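Granari Street swap room gets its shelves back
December 7, 2024
By Annick Charbonneau

I stopped by the swap room on Granari Street this morning, meaning to stay ten minutes, and of course I came out with a bag of picture frames and a soup pot I don't need. It's open again after the leak, and it looks so much better!

Annick Ross, who runs the place (yes, two Annicks, we've heard all the jokes), told me the repairs came to $2000, and $500 of that was raised at the bake sale in the MacLeod parking lot. The rest came out of savings. She spent most of the week sorting donations – kitchen things by the door, books and games along the back, linens up high where the damp can't get at them.

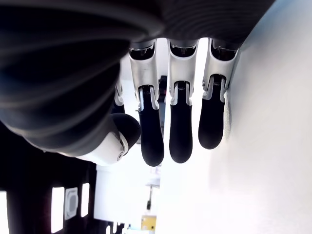
Black fingertips, silver finger segments and a bright white surface close by.

I asked what they still need and she didn't have to think about it: lidded boxes, coat hangers and kids' snow boots, any size. Please no more encyclopedias. They have 2 full sets already and can't find takers for either one.

The room is open from 10 until the last person leaves, all through December. Bring things clean and in one piece, and leave them on the table inside and not out on the step – the rain got to a lovely quilt last month and I'm still sad about it.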